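Planulitz Bin Cell
Set-up guide, section 4: Bin, clamps and first picks

Read section 3 first (power, arm bolted down, e-stop tested). If the e-stop hasn't been tested, stop and go do that.

Questions to Corey Tapsell at the Cosgrove office. Put "bin cell" in the subject line or it ends up in the general pile.

4.1 What you need

Double bin, part 2769
Two bar clamps
Hex keys from the Kustovano tool roll
Blue tape
Cable ties, small
Mixed object set, or your own stuff (see 4.5)
Soft cloth

Allow a morning. Second time goes a lot faster.

4.2 Seat and clamp the bin

1. Arm to park position. Drive power OFF at the cabinet, not just on the pendant.

2. Set the bin on its supports. Bigger compartment toward you, smaller one at the back. Software assumes this. If you turn the bin round you have to redo the zones and it's a pain.

3. Push down on each corner. No rocking. If it rocks, shim under the support, never under the bin itself.

4. Clamp left side, then right. Snug both, then go back and tighten both. Don't crank one side all the way first, the bin walks.

5. Keep clamp bars pointing outward, away from the pick area.

6. Shove the bin by hand, front and side. Moves at all? Tighten again.

7. Tape a mark at one bottom corner so you can see later if it has shifted.

CAUTION: Clamp bars stick out at hip height on the standard bench. Walk wide.

NOTE: Clamps loosen over the first few days. Check them every morning the first week, then every Thursday or whatever day you do your other checks.

4.3 Hose and cables

1. Leave a real loop in the hose. Wrist needs the slack when it turns all the way over. Too tight and the fitting pulls out.

2. Tie the hose loosely to the arm. One tie is enough. You should be able to slide the hose thru it by hand.

3. Gripper wires: same idea, smaller loop. Seat the small connectors until they click. Tug each one.

4. Jog the wrist to both limits at slow speed. Watch the hose the whole time. If it drags on the bin wall, shorten the loop a little and go again.

5. Floor cables behind the bench or under a cover.

CAUTION: Never reach in to free a snagged hose with drives on. Power off, then reach.

4.4 Teach the bin

Do this after clamping, never before.

1. Empty both compartments. Wipe the floor with the cloth.

2. Pendant: Setup > Bin > New. Name it something you'll recognize.

3. Touch the gripper to the four inside corners of the front compartment when asked. Go slow on the last bit. Press OK at each one.

4. Same for the rear compartment.

5. Touch the top of the divider, left end then right end. The arm uses this as its clearance height so dont skip it.

6. Save. Screen should say BIN OK. If you get error 468, two corners are too close together, usually the same corner touched twice. Start over from step 2.

NOTE: Scuffs and scratches on the divider and floor are normal wear. They don't affect picking. Dents do, call us.

4.5 Load and run first picks

1. Put objects in the front compartment only. Leave the rear one clear, that's the drop side.

2. Mix it up. Soft, round, flat, shiny. Sponge, brush, can, a few plastic fruit, that kind of thing. A bin full of identical blocks tells you nothing about your settings.

3. Don't stack. A bit of leaning and overlap is fine and good practice for the camera.

4. Nothing wet, nothing glass, nothing sharp.

5. Hands out. Drives on. Speed at the lowest setting.

6. Setup > Test > Single pick. Arm comes over the bin wall and down to an object. Finger on the e-stop for this one. 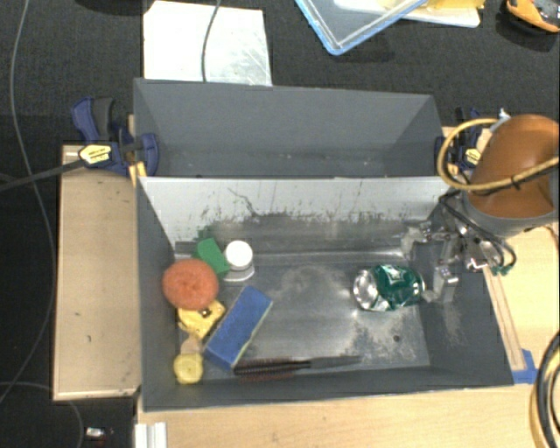
7. Watch the fingers at the side walls. If they touch the wall on the way in, raise Wall Margin one notch and repeat.

8. Good single picks? Go to Setup > Test > Run 100. Stay in the room.

9. When the run ends, write down the score from the screen. Keep it. Support will ask for it.

CAUTION: Crushed cans can have sharp edges. Gloves when you clear the bin.

4.6 If it goes wrong

Arm hovers and doesn't pick: camera lost the bin. Check your tape mark, then redo 4.4.

Picks everything but shiny stuff: glare off the metal floor. Move the overhead light or lower Exposure one step.

Drops things on the divider: clearance too low. Redo step 5 in 4.4.

Long thin items slip out: set Grip to Narrow. Brushes and pens nearly always need this.

Gripper error right after start: connector not seated. Drives off, see 4.3 step 3.

Same fault three times in a row: stop and send us the log. Setup > Service > Export, takes a minute, needs a USB stick.

Spare bins, clamps and hose ties ship from Isunby. Quote the part number from 4.1 for the bin, the rest are in the back of the manual.

Next: section 5, Setting pick zones.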